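Tosow: wrist-view grasp planning for two-arm table clearing

README and data card, maintained by Tormod Hedlund
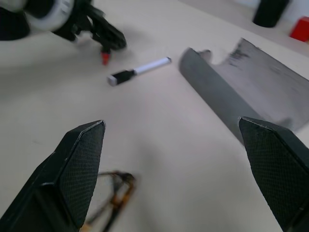 Does the planner need a depth camera to work?

A depth camera is optional. The default pipeline takes colour images only and estimates grasp height from the arm's joint readings and a calibrated table plane. If a depth stream is present it is used to refine the table plane at start-up and is then ignored until the next calibration.

Contents of this repository

tosow/perceive - object masks, tip masks, blur scoring
tosow/plan - grasp candidates, arm assignment, path checks
tosow/control - velocity controller and gripper commands
tosow/replay - offline replay of recorded episodes
tools/ - calibration, log conversion, label editor
data/ - download script and split files for the Lorell set

The hardware drivers are kept in a separate package called Eide. Tosow talks to Eide over a local socket and will start without it in replay mode.

Installation

Python 3.10 or later on Linux. Create a virtual environment, run pip install -e . in the top folder, then run tools/check_setup. The check loads the mask model, replays one short episode and compares the output with a stored result. A mismatch in the last decimal places is reported as a warning and can be left alone. A mismatch in the chosen arm is an error, and usually means the split files and the model weights come from different releases.

The planner runs on the CPU. The mask model will run on the CPU too, but too slowly for live control. Use a graphics card for anything other than replay.

What the planner does

Each cycle starts with one image from each wrist. The perception step returns a mask for every object it can separate from the table, a mask for any gripper parts in view, and a blur score per mask. Gripper masks are handled first. The tips of the arm's own gripper are predicted from the calibration file and subtracted. What is left over and still labelled as gripper is taken to be the other arm, and the area around it is closed to motion for that cycle.

Long thin objects such as a whiteboard marker get a candidate grasp across the short axis of the mask. Open frames, spectacles being the usual case, do not get one by default. The mask centre tends to fall in a gap or on a lens, and a squeeze there is a poor idea. Set allow_open_frames: true to turn them on, and expect to tune the closing force by hand. Curved sheets and shells are treated as obstacles unless an edge has been labelled as graspable.

The image below the tips is never searched. Anything partly covered by a finger keeps its last known mask for 6 cycles, then is dropped.

Blur handling

A wrist camera moves with the arm, and nearby objects smear more than distant ones. It is normal for one image to hold a usable object and one that is badly smeared. Earlier versions rejected the whole image when its mean sharpness fell below a limit. From the September release the score is taken per mask, so a sharp object can be planned on even when its neighbours are poor. Masks over the limit stay in the obstacle map but are not offered as targets.

The limit is blur_max in config/perceive.yaml. The default of 40 suits the lenses we have. Raise it if the planner sits idle during slow moves. If it reaches for the edges of things, lower it.

Configuration

control_rate_hz: 100
blur_max: 40
hold_cycles: 6
retry_limit: 3
allow_open_frames: false
other_arm_margin: see below

other_arm_margin is given in metres and has no default. The right value depends on the size of the gripper and on how well the two bases are registered to each other. The program will refuse to start until it is set. This has been raised as a bug more than once and will not be changed.

Values can be overridden on the command line with --set key=value. Overrides are written to the log header, so a replay will pick them up without being told.

The Lorell set

Lorell is the recorded data used to train the mask model and to test the planner. Episodes were recorded by operators driving both arms over a light-coloured tabletop with household and office objects on it. Each episode holds the two wrist streams, joint positions, gripper commands and an outcome label.

Labels: object masks were drawn by hand on selected images and carried forward by a tracker, then corrected. Tip masks come from calibration and were not corrected. They drift by a few pixels on older episodes, most of all at the bevelled ends of the fingers where the highlight confuses the edge fit.

Outcome labels: success, dropped, missed, aborted. Aborted covers operator stops of any kind, including those that had nothing to do with the grasp. Do not treat it as failure when training.

Splits: train, validation and test are divided by object, so no object in test has been seen in train. The exception is the set of background items, which appear in all three.

Known gaps

- Dark objects on dark tables are missing. All tables in the set are pale.
- Transparent objects are few, and the masks on them are rough.
- The other arm is nearly always black. The gripper class does badly on white or silver hardware.
- Lighting is even and soft. Hard shadows produce false objects, and we have no good fix for this.
- People are not labelled. The set must not be used for person detection or for any safety function.

Safety

Closing an area around the other arm is a planning aid. It is not a protective stop. Use the stop circuit supplied with your arms and keep it within reach during live runs. The software has no way to tell a hand from an object.

Replay

Run tosow replay with the path to an episode. Add --arm left or --arm right to view one side. The space bar pauses, the full stop key steps one cycle, and m switches the masks on and off. Pressing c prints the candidate list with scores, which is the quickest way to find out why an object was passed over. The usual answers are blur, reach, and the other arm's margin, in that order.

Replay does not simulate contact. It shows what the planner would have asked for, given the recorded images, and stops there.

Reporting problems

Open an issue on the Radside tracker with the log file, the config folder and the output of tools/check_setup. Attach the episode if it is small. Screenshots of the mask overlay are useful but do not replace the log.

Changes to the label format need a note in docs/labels.txt before they are merged. Changes to the controller need a replay result on the full test split - a partial run will be sent back.

Licence

Code is under the Apache 2.0 licence. The Lorell data is for research use, with terms in data/TERMS.txt. Model weights follow the data terms.

Last edited 15th July.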